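### 3.2 What people mean by "put away"

I came to this question sideways. My first round of interviews in Grilstead was supposed to be about shopping habits, and I kept losing people to the same digression: where things live in their kitchens, and who decided. By the end of May I'd given up and let the digression be the study (my advisor, Pallavi Grewal, had been telling me to do that since the winter, so she got to be smug about it).

We ended up with 33 households, all of them shared by at least two adults. Kirsty Crichton and I did the talking, and Archie Gillies coded the transcripts. We asked everybody the same opening question, "If I handed you a clean mug, where would it go?", and then mostly tried to keep quiet. Some of those conversations ran way past dinner time.

What I didn't expect was how much of the arguing was about height. People don't fight much over drawers. They fight over the upper cabinets and whatever ends up on the counter underneath them, and "put away" seems to mean something different at each level. For one woman in Mesel, a thing on the counter was put away if it was pushed back against the wall. Her husband thought that was the funniest thing he'd ever heard. The general layout we had in mind when we talked about levels, with counter, backsplash and upper cabinetry, is the one in Figure 2.

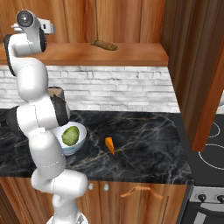 **Figure 2.** Kitchen with countertop, backsplash and wooden upper cabinetry (computer rendering).

In 11 of the households, the two adults gave different homes for the mug, and in most of those each one was sure the other agreed with them! Baptiste's earlier work on laundry found the same kind of thing, and Arlo Baptiste was kind enough to send me his question list, which I borrowed from pretty shamelessly. His term for it is "silent custody." I like the term, but I don't think it fits kitchens all that well, since there was nothing silent about the people I talked to.

Renters were a whole other story. In the Cermont apartments, several people told us the cabinets "came that way," meaning a previous tenant's shelf paper had settled the matter for them. I'll come back to them in Section 4.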